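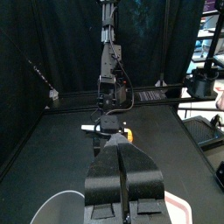 Unit 3. Small pieces at the work table: a flat white strip and, close by, something small and orange.

Describing Small Objects for a Parts Register
Handout for Unit 3, Sangkhawat Evening Program
Instructor: Kamol Phuthong

Reading before class: the Wernico toy library register, first 9 pages. Bring a pencil and the blank sheets from Unit 2.

1. What the register is for

A toy library lends out sets, and sets come back with pieces missing, or with pieces that belong to something else. The register lets the person at the desk match a loose piece to its set without having the set open in front of them. The Wernico register has about 300 entries. Many of the early ones say things like "small part, plastic" and are no use to anyone.

An entry in this course has five fields: color, form, surface, marks, and suggested name. Fill them in that order. The name goes last. Once a name is on the sheet, students tend to stop looking and write down what they expect such a thing to have.

2. Color

Write the main color first and any second color after it, with its position. Use ordinary words: yellow, orange, dark green, off-white. Do not use paint names or the names on a maker's package. If two people at the table disagree (orange or light red is the usual one), write both with a slash.

White pieces need more care than they get. Against pale paper they lose their outline, and two white strips from different sets can look the same until they are side by side. For a flat white piece, put more effort into form, and measure it when you have it in your hand.

3. Form

Start with the overall proportions: flat or thick, long or compact, straight or curved. Then the ends. Then anything that interrupts the outline, such as a hole, a notch or a tab.

Describe the whole piece. If part of it is covered by something else, either move what is in the way or leave the field open and write "partly hidden" in the margin. In the picture at the top of this handout the orange piece would get that note. Its color can be entered. Its form can't.

4. Surface and marks
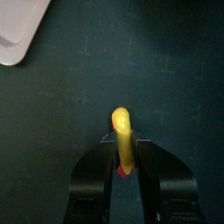

Surface and marks are separate fields, and most lost points on last term's assignment came from mixing them. Surface is the general finish of the piece: glossy, matte, grained, fuzzy. Marks are local features you could point to with a pencil, and they include both damage and parts of the design. Take the yellow piece. Glossy goes under surface, and the small dents near its rounded top go under marks. So does the red tip at the bottom, with a note that it is a second color. The scuffs and streaks on the dark teal tabletop behind it belong to the table and go nowhere. This sounds obvious, but entry 213 in the Wernico register lists a scratch that was on the tray.

Do not guess at the cause of a mark. "Dent" is enough. "Dropped" or "chewed" is a story about the dent.

5. Suggested name

Give your best guess and put "resembles" in front of it unless the piece is printed with its name or you have the matching set. A curved yellow piece may resemble a toy banana. It could also be molded plastic from some other kind of set, and the person at the desk should be able to tell that you weren't sure.

A finished entry, as it should look on your sheet:

Color: yellow; red at lower end
Form: elongated, slightly curved, one end rounded and wider, narrows toward the other
Surface: glossy
Marks: small dents at rounded end
Suggested name: resembles toy banana

Material is left out on purpose. We take it up in Unit 4, along with the Uso labels.

6. Exercise

Work in pairs. One person takes a piece from the mixed box and writes the entry. The other reads only the entry and finds the piece among the ones laid out on the side table. If the wrong piece is picked, the entry is revised, and the first version stays on the sheet with a line through it. Swap after 3 pieces.

Hand in all sheets, including the crossed-out versions. Vichien Kamolrat will collect them at the end of the session and has spare copies of the Prostberg color list - use it for spelling only.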